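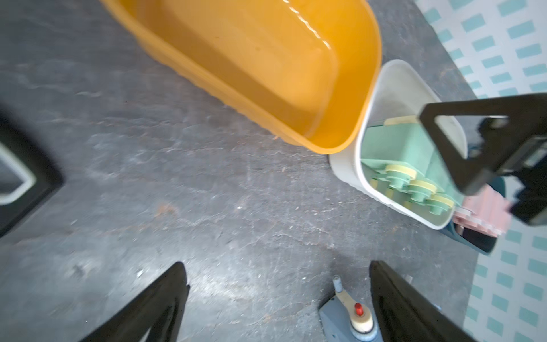

Household Tasks: Are Machines Ready?

The Zitico programme studies whether machines can take on small chores at home and on the shop floor. Tidying remains among the hardest. Of 711 attempts logged at Parsons since April, nearly 100 needed a person to step in.

Handling small items

A mint-green and cream piece held upright between two black fingers. Smooth, rounded shapes demand a steady, even grip.

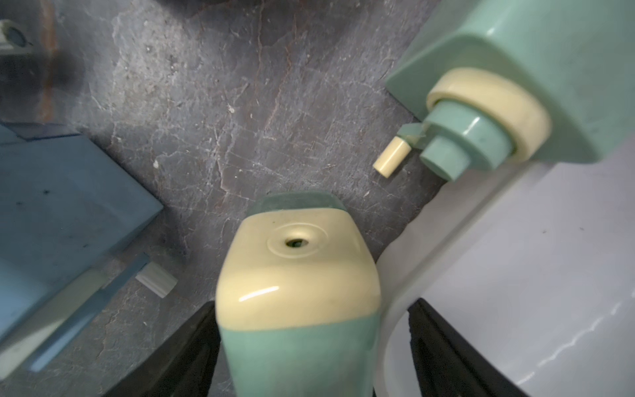

Drerkon, in a written response, considers that no household will accept such help until it works unattended for a full day.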